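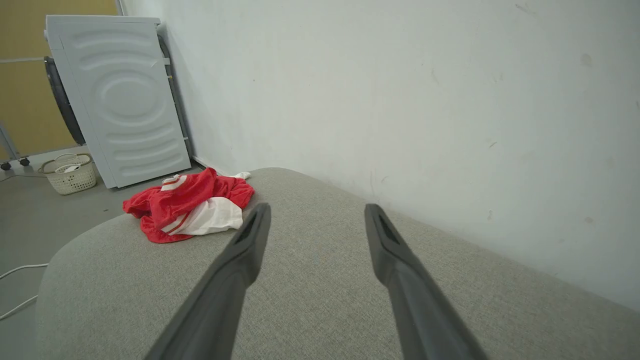

4. Price drops and the second purchase

4.1 What we asked

Section 3 dealt with launch week. This part is about later: the player who already owns Tolisport on one machine and then buys it again on the Sikia handheld. Double dippers, in the trade press. We kept the term in our notes and "second purchase" here.

Sample is 622 adults, all with a Do store account at least a year old. Everyone had bought Tolisport at full price on a home console. Recruitment through store newsletters and two player forums, so heavy on people who like answering questions about games. Koo ran the forum side, Parry the newsletters. Short questionnaire first, then purchase history if the person agreed to export it. Most did. Those who didn't are in the questionnaire results and nowhere else.

We asked for three things. Did you buy the handheld version. What did you pay. What did you think it would cost a month later. The last question was badly worded in the first wave (several people read it as asking what they would be willing to pay) and was fixed for the second. First-wave answers to it are dropped. Not recoded, dropped.

4.2 Purchase histories

Exports from the Do store list date, price paid and whether a coupon was used. They do not list wallet credit as separate from cash, a real problem for us. A player who trades loyalty points for credit and then buys at the listed price looks the same as a player who paid in full. Kuster wrote a small script to flag likely cases, and flagged purchases were checked by hand against the person's own answer. Where the two disagreed we went with the export.

Timing was the cleaner measure. Second purchases bunch up in two places: the first days after the handheld release, and the December sale. Between those, very little. We had expected a slow slope down to the sale and there is no slope. People either want it at once or they wait for the discount they know is comming.

Bundles muddy this. Prukero sold the handheld version both alone and packed with the season pass, and the pass was cheaper inside the bundle than on its own. So some "second purchases" are really people buying the pass. Yoon's view is that these should come out altogether. Sutherland's is that they should stay, a copy being a copy. Both versions of the table are in the appendix. The timing pattern holds in each, the average price does not.

4.3 Save transfer

Saves did not carry over at release. The patch that added transfer came 11 weeks later, and players had been told only that it was being looked at. In free-text answers this comes up more than price does. Typical complaint: a full career mode lost, or kept on a machine the person no longer turns on. A few said they would of waited had they known.

We coded 200 free-text answers, two coders working apart, then a meeting over the disagreements. Most disputes were over one category, "convenience," which ended up holding everything from couch play to train rides. Split into two after the meeting. Agreement after the split was good enough to go on with.

Figure 2. White arm and gripper, with a thin black cable looped along the arm's left side. 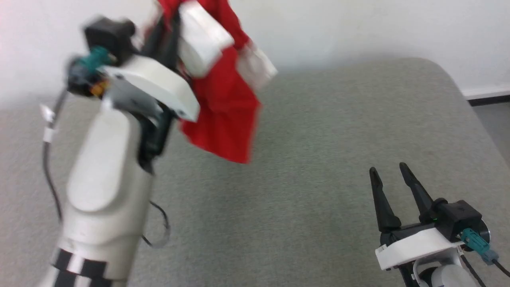
4.4 Limits

One game, one store, one handheld. A yearly sports title may not say much about a long role-playing game, where the save matters more and the roster not at all. Prices in US dollars only; accounts set to other regions were left out before anything else was done.

Also no sellers. Prukero gave no unit figures and we did not guess at them. Nothing in this section should be read as a share of total sales.

Store listings were last checked on February 11, 2026. The bundle had been taken down by then, the standalone version was still up at its usual price. Anyone rerunning the timing analysis will need our saved copies of the bundle page, these are with the questionnaire files. The coding sheet is there too, both the old categories and the new.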